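Print this page
E-mail this page

Handout 4: Assessing a two-arm workcell offered as a kit

Module: Automation Procurement and Practice
Prepared by Ruairi Forsyth. Revised for September by Kirsty Drummond.

These notes go with the second half of the review exercise. The product under review is the Gumede bench cell, sold by Clundau as a kit for small assembly and handling work. Read section 3 before the session and bring your own copy of the scoring sheet.

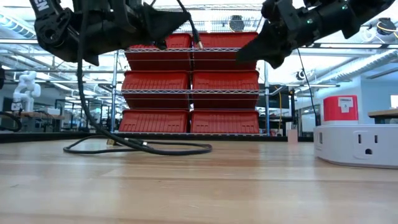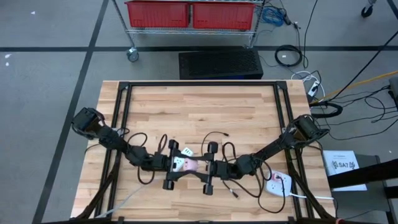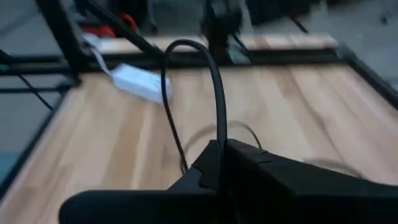
Fig. 4.1. Bench cell with black arms and wooden tabletop: arms at the wire shelving (first), both arms over the table (second), close view of one gripper (third).

1. Scope of the offer

The supplier's offer has three parts: the arms with their grippers, the control software, and a support contract. The contract is priced separately and may be declined. Bins, shelving and trial objects are the buyer's affair. For the purposes of the exercise, assume that the buyer is Stomton, a repair and returns business which handles small electrical goods and wants to move them between a bench and storage bins.

Clundau describes the cell as "ready for work on delivery". This phrase has no agreed meaning. In your report, replace it with a list of what must be done between delivery and the first completed task, and who does it. Fergus Lamont's worked answer, which will be given out after the session, lists 13 separate steps. Yours may be shorter if you combine them, but each step must name a responsible party.

2. Terms used

Cell: the arms, their mountings, the table and everything within reach of the arms.

Trial: one attempt at a stated task from a stated starting layout. An attempt that is stopped by the operator is still a trial and is entered as such.

Intervention: any contact by a person with an arm, an object or a cable between the start and the end of a trial. Moving a cable out of the way is an intervention.

Reset: the work needed to return the cell to its starting layout. Reset time is recorded apart from trial time. Suppliers often leave it out of quoted rates.

3. Points for review

3.1 Cable routing

In all three views there are cables in or near the space in which the arms work. The first has a long black cable hanging from the left arm and lying in a loose coil on the tabletop. In the second, loose black cables are looped over the joints of both arms and rest on the wood. The third has a thick black cable standing in a tall arc above the gripper.

A free loop allows the wrist to turn without pulling on the connector. It can also catch on an object, a bin or the other arm. The reviewer should ask for the smallest safe loop at each joint and for the method of fixing between joints. If the supplier has no figure, write "not stated". Do not estimate one.

Cable wear is a maintenance cost. Ask whether a cable can be changed by the buyer, which tools are needed, and whether the arm must be set up again afterwards.

3.2 Gripper and object

Power strips and adapters are awkward test objects. They are rigid, but the lead attached to them is not, and the lead may pull the object round in the grip. In the second view a small white power strip is held between the finger pads at the middle of the table, with a second strip and its cord lying lower down. A fair test should include objects with leads attached and objects without, and the two sets of results should be kept apart.

State how the object is presented. A strip laid square to the table edge in the same place each time is a much easier task than one put down at any angle. Stirkadum, whose competing offer you reviewed in Handout 3, quoted results for the first case only.

3.3 Access to storage

The bins in the first view are on a wire unit in three rows of two, with the top wire shelf running across the upper pair. Reaching a bin from above and reaching one from the front are different tasks. Ask the supplier which approach is supported at each level, and whether both arms can reach both columns. A claim of "full shelf access" should be tested at the lowest level first.

3.4 Two-arm working

Both arms share the space over the middle of the table. Find out what the software does when their paths meet. It may stop both arms, hold one back, or leave the matter to the operator. These have very different effects on the work rate and should be scored under separate headings.

3.5 Floor area

The quoted footprint covers the table only. Add space for the computer, power leads, storage and a person to walk round. In the second view, a computer case and a number of cables are on the floor beyond the table. Cables crossing a walkway need a cover or another route, and the cost of this belongs in your estimate.

4. Trial schedule

The supplier's data sheet gives a success figure based on 500 trials. It does not state how many object types were used or how interventions were counted. Slamet Goh's acceptance plan uses a smaller set: 29 trials for each object type, in one unbroken run, with all resets timed. Read the plan for its method. The sample is too small to show a slight difference between two products, and your report should say so.

Record for each trial: object, starting position, arm or arms used, result, trial time, reset time, interventions, remarks.

5. Submission

Reports are limited to 2 pages, excluding the scoring sheet. Send them to Ross Moffat by Sunday. Questions on the support contract should wait until Handout 5, where response times and spare parts are covered.

Print this page
E-mail this page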